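I got to Chie Fukuda's house in Curberg twenty minutes early, which I hate doing to people, so I walked round the block twice and then she spotted me from the upstairs window and shouted that the door was open. It was. There was a bucket of bean pods in the hall and another one on the stairs, and I was handed a third to carry through to the back room before I'd got my coat off.

If you don't know the name, Chie has been saving vegetable seed for most of her adult life and giving nearly all of it away. She keeps 283 varieties going at the moment (beans mostly, then peas, then tomatoes, then what she calls "the awkward squad") and last winter she posted out 701 packets, all in envelopes she'd folded herself. I had one of them. It was a climbing bean called Kubo, purple pods, absurdly tall, and it's the reason I wrote to her in the first place. Mine had reached the gutter by July!

I asked where Kubo came from and she laughed.

"From a man on a bus. I was carrying bean poles and he wanted to know what for, and we got talking, and the week after he brought me nine beans in a tobacco tin. Kubo was his surname. I never got his first name, and I'd love to tell him how it's done."

She planted five and kept four back, and she still does it that way with anything new. Never sow the lot. "You will have a slug, or a late frost, or a football. Keep some in the drawer."

I wanted to know how she'd started. She grew up above a shop, no garden, and the first thing she ever grew was a tomato from a sandwich. She was seven and picked the seeds out with a pin. "My mother thought I was being fussy about my food. I put them on a bit of kitchen paper and forgot about them, and when I came back they'd stuck, so I planted the paper." She still plants the paper, by the way. If you've ever spent an evening trying to scrape dried tomato seeds off a paper towel (me, last September), you can just tear it into squares and bury them. I felt quite silly.

After that there was a long gap, then a job in an office, then an allotment at Skondorby, which is a bus ride out past the reservoir and gets all the wind going. She's had the same plot ever since. It's narrow and it slopes, and she says the slope is the best thing about it, because the bottom end stays damp and the top end bakes and she can put the fussy things wherever they'll sulk least.

We talked for a good while about crossing, and this was the bit I most wanted to get straight. I'd always assumed you needed to be a scientist. Chie says start with peas and French beans and lettuce and tomatoes, the ones that mostly see to themselves, and leave squashes well alone until you've got a few years behind you. "Everyone wants to save a pumpkin. You've got one huge thing full of seeds, it feels like a gift. Then next year you get something that looks like a pumpkin and tastes like a wet book." Squashes cross with anything related that's flowering within a bee's reach, and bees have a very long reach. She does grow two kinds, but she ties the flowers shut the evening before they open and does the pollinating by hand at six in the morning, in her dressing gown, with a paintbrush. The neighbours at Skondorby have stopped asking. (I asked whether she really goes out there on the bus in a dressing gown. She said there's a coat over it.)

Runner beans are in between. They'll cross with other runners but she only grows the one, an old white-flowered sort, and takes her chances with the plots either side.

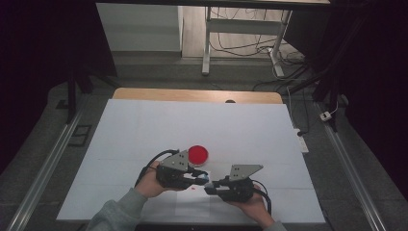
Drying is where most people come unstuck, Chie reckons, and I'm one of them. I'd been putting pods in a plastic tub with the lid on and wondering why everything went furry. She leaves hers on the plant until they rattle, and if the weather turns she pulls up the whole plant and hangs it upside down indoors. Then comes the shelling and sorting, and for that you want a table with a flat white sheet over most of it, like the one in the photo, so that anything small and dark shows up straight away. On bare wood a brown lettuce seed has simply gone. She doesn't fuss about the state of the sheet either; a little red mark like the one near the front there wouldn't bother her, and it's a good deal easier to ignore than a stripe or a flowery pattern.

The sorting itself is lovely to watch. She pushes the good ones left and the doubtful ones right, and talks the whole time, and hardly seems to look. Anything wrinkled goes. Anything with a hole goes, and goes outside, because a hole means a beetle. I had a try with a heap of peas and was much too kind.

"You're feeling sorry for them," she said. "Don't. Eat those ones."

The peas were Tamell, and there's a story there too. It's a tall grey-seeded pea, good for soup, and she nearly lost it altogether. Three bad summers running, then mice got into the shed, and by the spring after she was down to a single jam jar lid's worth of seed, most of it old. She sowed every one, against her own rule. "I didn't sleep. I was out there with a torch looking at soil." Enough came up. That autumn she picked 109 pods, and she can tell you the number because she wrote it on the shed wall in pencil and it's still there. She gave half the seed to four other growers the same week so that it would never again depend on her and a mouse.

I think that's really what she cares about most, more than having a big collection. She got quite cross (politely) when I called it a collection, in fact. "A collection sits. These have to go out and get rained on." Seed gets old in a drawer. Parsnip is hopeless after a year, onions are nearly as bad, beans will wait for you a bit, tomatoes will wait longer than you'd believe. She had a tomato come up after eleven years once and was so pleased that she took a slice of the first fruit to her dentist.

I asked about money, and she pulled a face. People send stamps. Some send biscuits. One firm did offer to buy the rights to the purple bean and she wrote back to say it belonged to a man on a bus.

Her storage is nothing special, and I found that very cheering. Paper envelopes inside old biscuit tins, tins on the bottom shelf of a wardrobe in the coldest bedroom. Name, year, where it was grown, and one line about how it did. I read a few of the lines while she was making tea. "Good, but dull." "Pigeons adored it." "Ask Monday lot if theirs were bitter." The Monday lot are the people who turn up at Skondorby on Monday mornings to swap things and drink out of flasks, and I'm told anybody can come, though you're expected to bring a cake or an opinion.

Before I left I asked what she'd say to someone with just a windowsill. She thought about it for longer than any of the other questions.

"One lettuce. Let it go to seed. It'll look dreadful, it'll go up like a lamp post and fall over, and your family will ask you to throw it out. Leave it till it's fluffy. Then put a bag over its head and shake it." One lettuce, she says, will keep a whole street in lettuces, and you'll have to start being a bit pushy about giving them away.

She sent me home with six envelopes and a carrier bag of the wrinkly peas. I had them as soup that night with a lot of black pepper. One of the envelopes only says "try this" on the front, and I've rung her since to find out what it is, and she says she'd rather I told her.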